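August 6, 2022

Spent most of the day at Pirngate with Umut and the two arms. The chore was power strips and plug adapters, the kind of job my mother does without looking. I had told Tin-yau last week that machines were close to doing housework. I am less sure tonight. 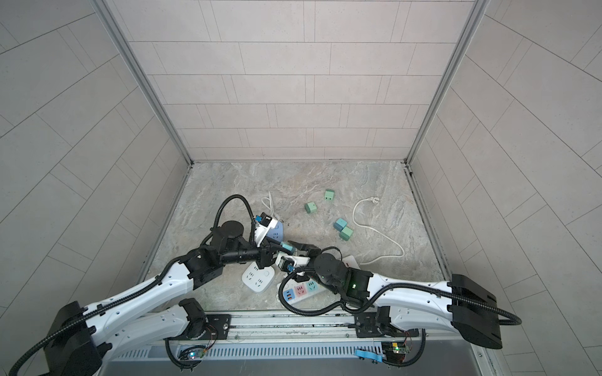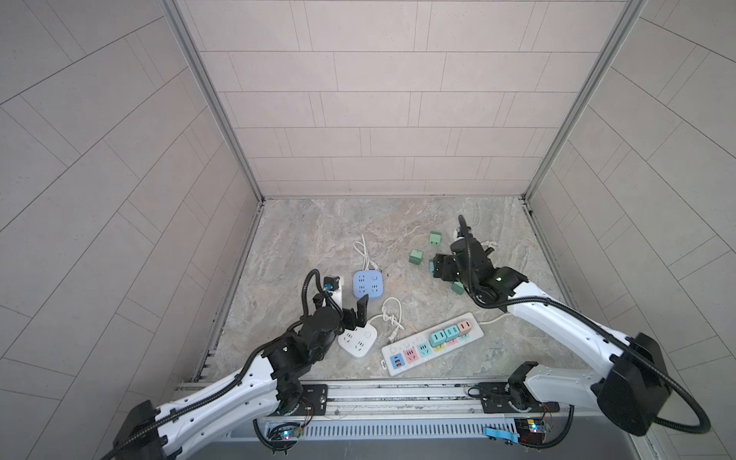
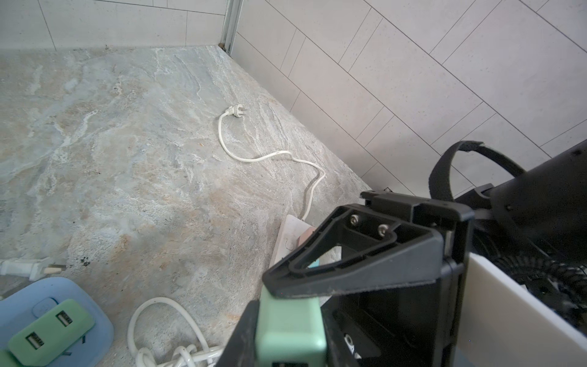 Charalambos Spanos

Umut logged 98 tries before we quit, and 7 of them I would call good enough for a real kitchen. The cords bother me more than the sockets. A plug has a shape you can plan for – a white cord on a marbled floor has a new one every time. Green adapters are easier, at least to find.

Sinan thinks a shop floor will get there first, with everything in its bin. He may be right. I would still not leave a pair of arms alone with the mess behind my television.

Ate late. Need to ask Wojciech for the spare key and write up the cord notes before September.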